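Grastside folding trolley

We've had the Grastside in the shop since November and I still grin every time I wheel it out. It folds flat, stands up on its own in a cupboard, and opens with one push of the foot. The deck takes 49 kg, and the handle has 8 height settings, so tall and short people can share one without grumbling!

The wheels are the best bit. Ruggiero makes them with a soft grey tyre that rolls over door strips and paving without that awful rattle – your neighbours will thank you. Spare wheels clip on by hand, no tools needed.

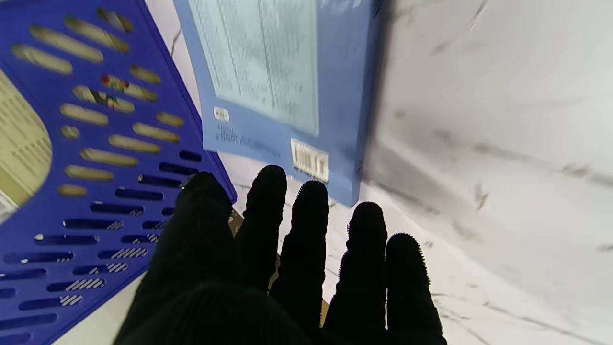

Stistenano, 2/2/18

New stock is in, and it comes with the longer strap Elisa Marino kept asking us for. It goes right round a tall stack of boxes and hooks back on itself. If you bought the earlier one, the strap fits that too (ask for the Bultent strap, long).

Colours: green or dark red
Weight: 8 kg
Guarantee: 8 years on the folding part, one year on tyres

Khurram Zaidi looks after repairs and spares, and he's happy to talk you through swapping a wheel over the phone.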